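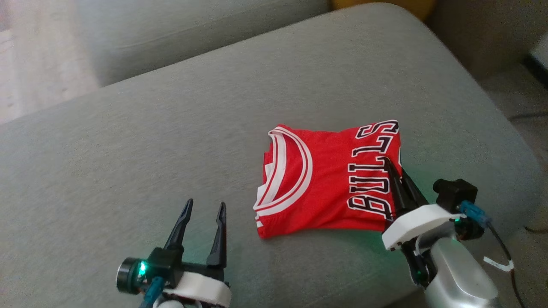
Basketball jerseys are awkward things to fold. The armholes are wide, the neck is deep, and the cloth slides over itself as soon as you let go of it. Most people who own one hang it up or push it into a drawer with the T-shirts. A red Bulls jersey folded into a rough rectangle on a sofa seat, with the team name running up one side of the bundle, shows both the appeal and the difficulty. The name can be read at once, and the fabric still has soft creases in it.

Abílio Bettencourt has been folding jerseys for longer than he has been selling them. His shop in Perkcombe, a narrow place called Kabbaj between a key cutter and a bakery, holds 94 of them on open shelves. None are on hangers. He stopped using hangers in his second year, when he found that the heavier shirts were growing at the shoulders.

"A jersey with sewn letters has its weight in the front," he said. "Hang it for a winter and the front goes down and the back stays where it was. Then you put it on and the neck sits wrong."

He learned to fold from his mother, who took in ironing, and his method is hers with one change. She folded everything so the collar faced up. He folds so the lettering does. A customer looking along a shelf wants the team first, then the size, and the collar comes a long way after that.

The fold takes him nine seconds if nothing interrupts him. He lays the jersey face down on something with a little grip. Upholstery is good, a bed is fine, and a polished table is the worst choice – the shirt creeps away from your hands. He brings each side in toward the middle, stopping short of the center so the two edges do not meet and make a ridge. The bottom comes up to the armholes and then the whole thing is turned over. He runs the flat of his hand across it once. He does not press down hard on the letters.

Printed letters and sewn letters want different treatment. Sewn ones can take a fold between two characters and will come back flat. Printed ones, mostly on older replicas, crack if the same line is folded again and again. For those he moves the fold by a finger's width each time the shirt goes back on the shelf, and he puts a sheet of tissue inside. The tissue comes from Gravent, a paper wholesaler two streets over, and a pack of 40 sheets lasts him most of a month.

Trim is the other thing he watches. Striped collars are usually ribbed, and ribbing holds a bend if it is left under weight. He stacks no more than five jerseys to a pile and turns alternate ones around, so the necks do not all end up on the same side.

At home he is less strict. His sons' jerseys live in a fabric box from Stimance at the foot of the stairs, standing on edge like files. They were folded on Saturday, he said, and by the time he looked again two of them were on the floor.

He washes his own inside out in cold water and dries them flat over the bath. He has never ironed one. If a crease bothers him he wears the shirt for an hour, and by then it has usually dropped out.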